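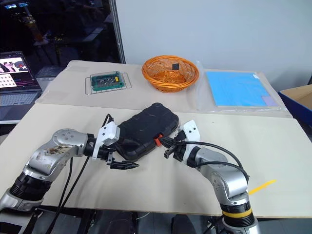
Against the Fitted Slot

4 min read

By Nerys Nicholas

Every spring my brother-in-law buys somebody a tool kit in a molded case. Last April it was my turn. I thanked him, and I have been arguing with the thing in my head ever since.

I know what people like about these kits. You undo the case, fold it flat and there it all is, each piece in a hollow cut to its own outline. It looks like competence. A person who owns that case, you feel, could hang a door. I have owned three of them over the years and I have hung no doors.

My complaint is with the slots. A slot holds one object, facing one way, and the maker picked the object. If you buy a better screwdriver, it won't fit. If you lose the pliers, you carry a pliers-shaped hole around for the next ten years. And there is never a spare hollow for the stuff you really reach for at home, meaning tape, a pencil stub, the odd picture hook and that one hex key. 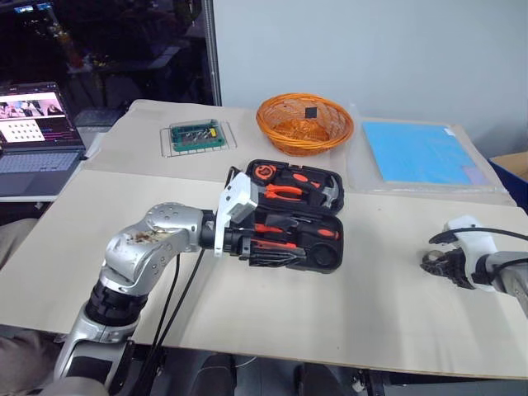
Tape measure, pliers and hammer on one side, screwdrivers on the other. The basket behind takes whatever you give it.

Supporters tell me the slots keep you honest, that you can see at a glance what is missing. Fine. I'd find that more persuasive if I had ever met a household that put everything back. In mine the hammer lives on the windowsill and the tape measure lives in a coat. The case sits in the hall closet under the vacuum, about as useful as an empty egg carton, and takes up the room of a good-sized suitcase.

Then there is the matching. Orange handle, orange handle, orange handle. I grant that a bright tool is easier to find in long grass. But when all the grips are the same color and half of them are the same shape, you end up squinting at tips, and a drawer of mismatched hand-me-downs never made me do that. I know my father's screwdriver by the chip in its handle. I could find it in a power cut.

The stores love a set, of course. Skutport's summer flyer has one at 799 pieces, and I would like to see the list. I suspect 700 of them are bits and picture nails. My neighbor has a Petersen set with 300 pieces, and when I asked which ones she had used since Christmas she thought hard and said two, then remembered the knife.

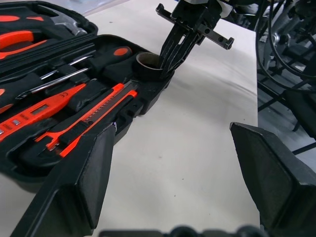 A tester pen and a utility knife, each in its own berth.

The knife I'll defend. A utility knife earns its place anywhere, and so does a decent tape measure. A tester pen is a sensible thing to own too, though I'd want mine in the drawer by the fuse box instead of filed among the screwdrivers.

So what would I have in place of the case? A basket. A coffee can for the small stuff. My friend at Rulow, the secondhand place, sells loose hand tools out of a crate, and for 20 dollars I came away with a hammer, two screwdrivers and a pair of pliers that close properly. None of them match. They go in the basket in any order and they come out the same way.

I'm told I will change my mind when I move and need to pack it all up. Maybe. I moved twice with the last case and both times the latch gave out on the stairs.

More from Distance
The Junk Drawer Deserves Better
Who Is the Label Maker For?
Six Lamps and Nowhere to Read
Letters: Readers on Pegboard

Contact the editors | © Distance, July 2024 | Back to top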